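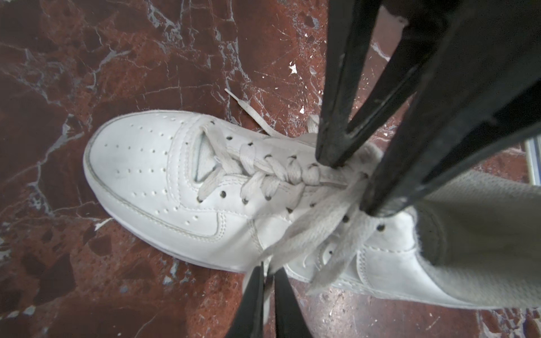 Yhon Zapata maintains that laces should come out of a shoe completely before any cleaning begins, and he repeated the point twice at the door this morning. I have recorded his view and intend to follow it for the white pair.

3 min read

We use cookies to improve your visit. Accept / Manage settings

9th December

The review of household footwear continued today. The entrance hall at Jarnusari has a marble floor, which shows every crumb of dried soil, and it was decided that all shoes would be examined there before going back on the shelves.

The white low-tops received the most attention. The leather is slightly scuffed and grayish at the front of the toe, and the rubber band around it is a little dirty. The perforations on the toe will require a soft brush. The laces were still crossed neatly over the tongue but hung untied at the top, and the plastic tips are to be checked before they are threaded again.

The following procedure was adopted. Laces are to soak in a bowl of warm water with a spoonful of Nedura soap. Uppers are to be wiped with a damp cloth, and soles brushed over newspaper. Shoes are to dry away from the radiator for 13 hours. The last pair treated near the heat, in April, became stiff and was never comfortable again.

A request for a second shelf was also considered. The Undden model holds 600 mm of shoes on each level and would fit beside the coat hooks. No purchase was approved. The boots remain on the mat until further notice.

Tomorrow: brown shoes, polish, and the missing insole.

Comments (3)

Tello: We leave the laces in and have had no complaints.

M.: Does the soap turn white laces yellow? Mine did with another brand.

Yhon Zapata: Rinse them twice, M.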